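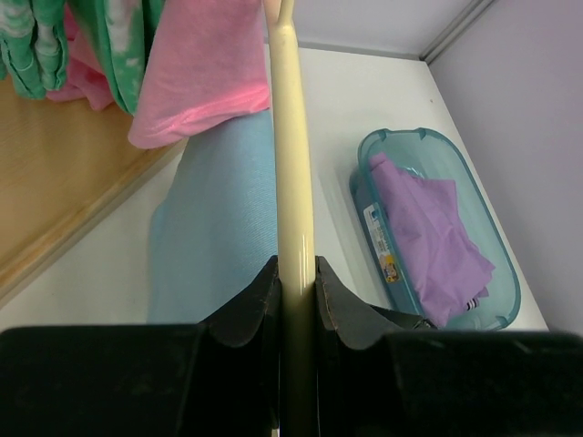

Cream rod held upright in the gripper, white shelf behind.

9th February

Back on the Floddale side-by-side, the one Gyula dropped off before Christmas with the split at the wrist. Finally got the old glue out of it. Somebody had a go with epoxy years ago and didn't degrease first, so it had let go along one side and hung on like grim death along the other. Warm air and a dental pick, then acetone on a cotton bud, then more dental pick. Most of the arvo gone on a crack shorter than my thumb!

Mio reckons it wants a brass pin across the wrist as well as fresh glue. I was dead against it in December but I've come round (it's a 12 gauge, he shoots sporting clays with it and he isn't gentle). Will drill from inside the tang inlet so there's nothing to see from outside. Do a dry run on the scrap walnut first. I mean it this time.

Oil finish: 3 coats on the forend so far, cut back with 0000 wool between each. The colour is a shade redder than the butt. Might be the old finish still sitting in the grain on the butt, so I'll strip a patch under the recoil pad where it won't show and compare before I blame the oil. Yakubu has the leftover stain from the Stistwood job if it comes to that. Ask him nicely, he's still waiting on his bench vice.

Recoil pad. The new one is proud all round, as you'd want, but the screw holes are off by a good 2 mm from the originals. Plug with dowel and redrill. DON'T be tempted to slot the pad. Length of pull came out a bit short for Gyula anyway, and he's all arms, so a spacer behind the pad would do him a favour. Rang him, no answer, left a message.

Csenge's rimfire is done and in the safe. All it had was a filthy chamber and a tired extractor spring. She guessed it had seen 2,000 rounds since a proper clean and I'd believe her. Feeds sweetly now with dummy rounds, haven't had it to the range. Invoice not written, sorry Hajnalka.

To order: 0000 steel wool, brass rod for the pin, checkering cutter (the fine one is stuffed), pack of 10 abrasive belts for the small sander.

Glue-up on the wrist tomorrow if the wood's had enough time to air out. Surgical tubing is in the second drawer, under the Pullorley catalogue.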